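Classroom Session 4: Following Distance and Stopping
Odlow Driver Training, teen and adult course
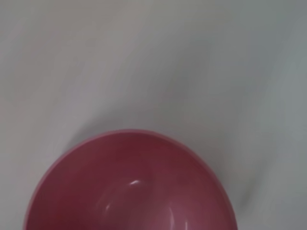
Rekha Bangera wrote on her feedback sheet that the two-second rule she learned years ago felt like plenty, and she wanted to know why we teach three. The short version is that two seconds covers a driver who is already looking at the right thing. Three covers a driver who was checking a mirror.

1. What stopping distance is made of

Stopping distance has three parts. Perception distance is how far the car goes before you notice the problem. Reaction distance is how far it goes while your foot moves to the brake. Braking distance is how far it goes once the brakes are working. The first two grow in step with speed. Braking distance grows with the square of speed, so going from 30 to 60 mph makes it four times as long, not two.

Useful number to know: multiply mph by 1.47 to get feet per second. At 60 mph you cover 88 feet every second. At 30 it is 44.

2. Counting the gap

Pick a fixed object ahead - a sign, a pole, the start of a bridge. When the back of the vehicle in front passes it, count "one thousand one, one thousand two, one thousand three." If your front bumper gets there before you finish, ease off the gas and count again at the next object. Don't brake to open the gap unless you have to.

Add a second for each of these:
- rain or wet leaves
- night driving
- a motorcycle or a large truck in front of you
- a driver close behind you

On snow or ice, use eight seconds or more and slow down first.

3. Worked problem

You are following a delivery van at 50 mph on a dry road. How long is a three-second gap in feet?
50 x 1.47 = 73.5 feet per second
73.5 x 3 = 220.5 feet

Do the same for 25, 40 and 65 mph and bring your answers to the next class. Show the multiplication. Wichai Thaweesak will go over them at the start.

4. Being tailgated

Leave more room in front, so that you can slow gradually. Move right if there is a lane for it. Don't tap the brakes as a warning and don't speed up to please the driver behind. If it goes on, signal and pull off somewhere safe, such as a parking lot.

5. Anti-lock brakes

Press hard and keep pressing. The pedal may pulse and make a grinding noise - leave your foot where it is. ABS lets you keep steering while you brake. It does not promise a shorter stop, and on gravel or loose snow the stop can be longer. In an older car without ABS, press firmly until just before the wheels lock, and let up slightly if they do.

6. Before the Saturday drive

Meet Elias Hijazi at the Tudska lot at 8:30 a.m. with your permit and closed shoes. No flip-flops. Glasses if your permit lists them. We will do four straight-line stops from 20 mph and four from 35, then take the county road and count gaps out loud.

Reading for next time: the chapter on intersections and right of way. Missed hours are made up through the office, extension 616.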